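4.3 Checking the success score before you trust it

The Drarneck scoring script reports one number per policy. Read this section before you quote it. Our own first figure looked good and did not hold up when Yabsira Hailu scored the same runs by hand.

1. Load the held-out set. It has 1,445 wrist-view episodes, none of them used in training.

2. Open the settings file and set the seed to 53. Leave the other values alone.

3. Run the scorer once with backgrounds as recorded, then once with the background swap turned on.

4. Write down both scores. If only one finishes, start again from step 3.

Note: A small gap between the two scores is weak evidence. The swap replaces walls but leaves tabletops as they were, so a policy that leans on table patterns will pass. 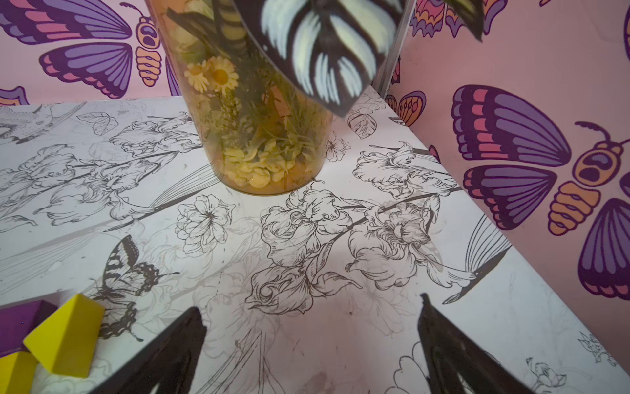
5. Pull 60 episodes at random and watch them in full. Mark each one pass or fail before you look at what the script said.

6. Compare your marks with the script's. Kristaps Petrauskas found most of his disagreements in cluttered setups, where printed shapes and real objects share the same view. We have not shown that the prints cause the errors – it is only our best guess.

Caution: Do not tune the pass threshold on the episodes you just watched. Draw a new batch.

7. Repeat with the Dresasix baseline. Its published score used a looser pass rule, so the two numbers can't be compared until you rescore it.

Runs shorter than 500 episodes gave us scores that moved too much between seeds to rank anything. Report them as trial runs or leave them out.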